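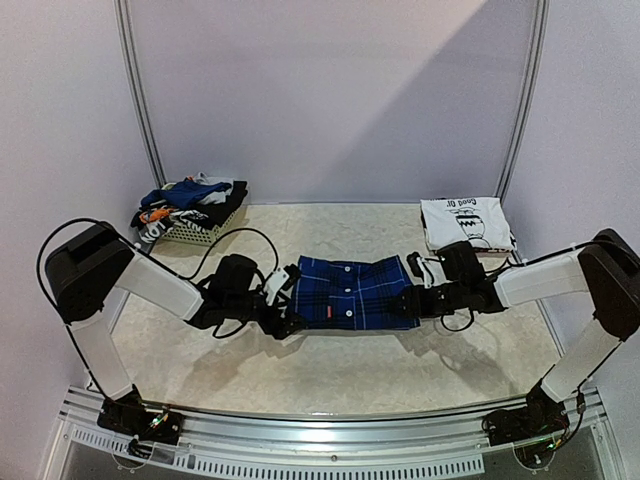
Two arms, one plaid garment.

Wasura, second listen
16 November 2019 — 2 min read
Print | E-mail

I bought the Wasura LP in April and filed it after one play. The pressing was quiet, but side B seemed dull next to the download. Last night I compared them properly, with levels matched at the amplifier.

The download is louder and the snare is flattened on every track. The LP keeps the snare and loses some top end toward the label, worst on "Ariddale", which runs at 91 beats per minute and has brushed cymbals all the way through. Rosalía Manzano's voice sits lower in the LP mix — I prefer it there. The bass is mono on both.

My copy is number 157. The sleeve credits Lleucu Bevan with the cut and Castley with the room. It does not list the tape machine.

I still skip the first track. The fade is too long.

Comments (3)

Senan Noonan: Mine is 57 and side B is dull too. Tried two cartridges.

Itziar M.: The long fade is the best part of the record!

Trinidad C.: Does the CD use the same master as the download?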